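Workshop and Kitchen Tips: Grippers, Jars and Lids
by Edith Tamayo

Readers of this page know I can't leave a gadget alone, and for the last year the gadget has been the hand-held gripper. I love these things! You hold one in each fist, squeeze, and the fingers close on whatever is in front of you while the camera records it all. Great fun, and good work for anyone who likes a steady hand. But my Karkmont pair let me down this spring, and the way it failed is worth a page of its own, so get a coffee.

What went wrong

I was lifting a lidded canister off a shelf, right hand only, and the fingers sprang open by themselves. The canister landed on my foot (rice everywhere, one very blue toenail). I blamed my grip. Then it happened again the next day with a jar of lentils, and this time I looked properly. The cable had a kink where it bent at the back of the body, and every time my wrist turned outward the signal dropped and the fingers let go.

The log had it all. At line 1,034 there was a dropout, and at line 1,786 there was another one, long enough for a full release. If you have a log, read it! I hadn't opened mine once.

Fixing the cable

Unplug first, always. Run the cable slowly between finger and thumb and feel for flat spots, stiff spots or a place that bends more sharply than the rest. Mine went straight in the bin. Don't tape over a kink - it hides the damage and the wire inside goes on breaking.

The new cable came from Zacharopoulos, a lovely old parts counter in Ravcombe, and it is softer and a little longer. Leave a generous loop near the wrist and turn your hand every way it goes. If anything pulls tight, give it more slack. A soft fabric strap holds it better than a zip tie, which can bite into the jacket.

Check the screws while you're there

Two of mine had backed out by half a turn. Snug them up by hand, and stop when they stop. A finger that wobbles will slide off a smooth lid even with a perfect cable.

Gripper practice, jars and a bamboo disc:

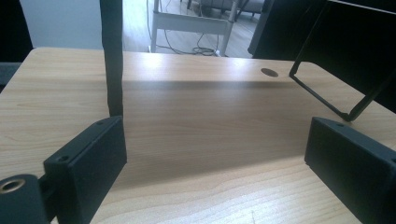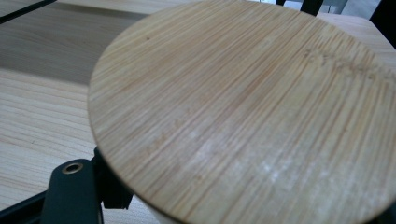
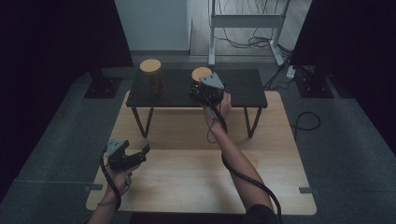
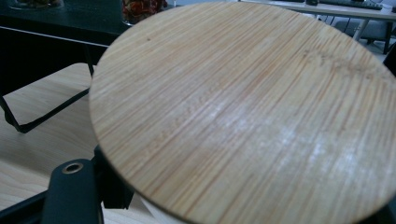 My own rule since the toenail is light things first, at low height, with 50 slow lifts before any glass comes out. I do them over a folded towel and twist my wrist on purpose at the top of each one, trying to make the fault come back. Glass needs more respect, and a jar with a cork lid, like the two on the dark table in the third picture, should be taken by the body and never by the cork. Cork grips so nicely that you forget it can pull straight out! Keep bare feet well away, and keep loose cable off the patch of floor where you stand.

My friends at the Hudville tool library now hang a spare cable beside each pair, and I've started doing the same at home. Write the date on a tag when you fit a new one. Mine says 13/05/2023.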